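4 min read

Budgeting for a two-arm cell: speaker notes

Open with the money. Most people in the room have a quote in a drawer already and want to know what it leaves out.

Our first quote from Judel was for the arms only. Mounting rail, walls, corner posts, trays and spare cables were separate lines. Ask for one sheet with everything on it.

Costs to put on the slide:
- enclosure and rail, $3,519
- spare grippers and cables, $2,868 for the first year
- test items (tablets, trays, games), small, but put it in the budget anyway

Say clearly that the arms are not in those figures. Costa and Ulloa both price arms by the pair and the discount changes with the order date. We ordered in November and waited 46 days for delivery.

Next, the work itself. Give people a moment to look before talking. 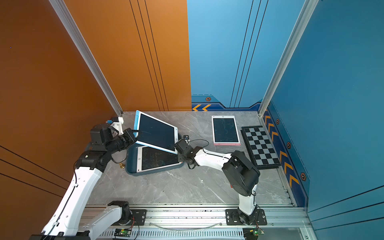
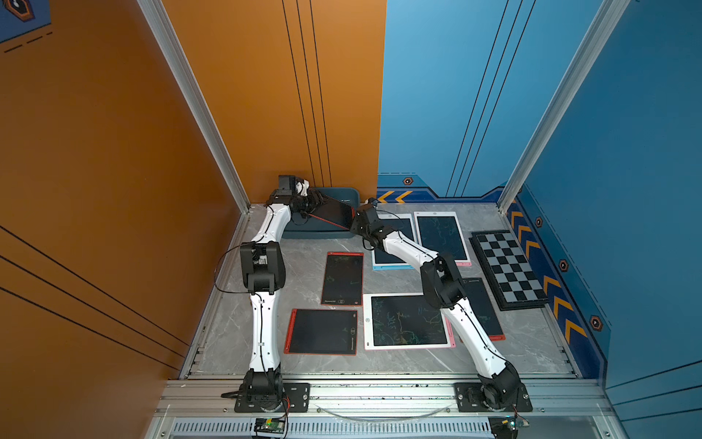
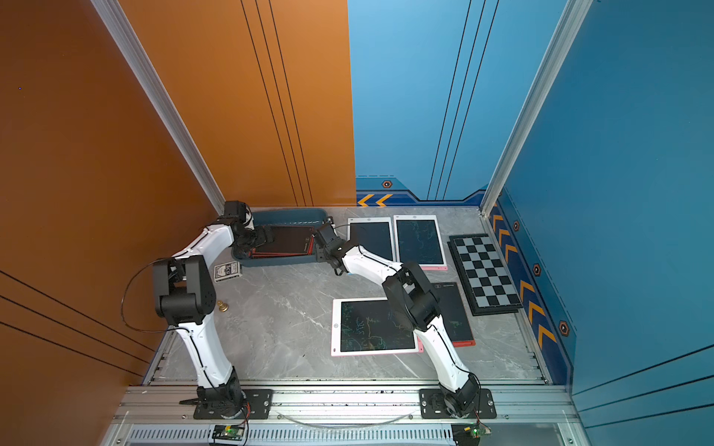 Two-arm cell with writing tablets and a tray, Runska project.

Points to make while these are up:

The job takes both arms. We priced a single arm first and it would have saved money, but the tablets are wide and flat and we wanted a second gripper on the far edge. If your parts are small, one arm may do.

Floor space. Both arms share one rail at the front, so their reach overlaps near the tray. Draw your reach circles before you order the table. Changing the table size later cost us more than the table did.

Cables. Look at the loop hanging off the left arm in the last picture. Allow for slack, and buy spares with the first order so you pay shipping once.

Staff time. We planned 2 weeks for setup and should have planned double. Put those hours in the equipment budget, or they will come out of somebody's project.

Then the replacement plan. Grippers first, cables second, arms last. We keep one spare gripper on the shelf and reorder when it goes into use.

Skip the lease slide if short on time. Leave the price sheet up during questions.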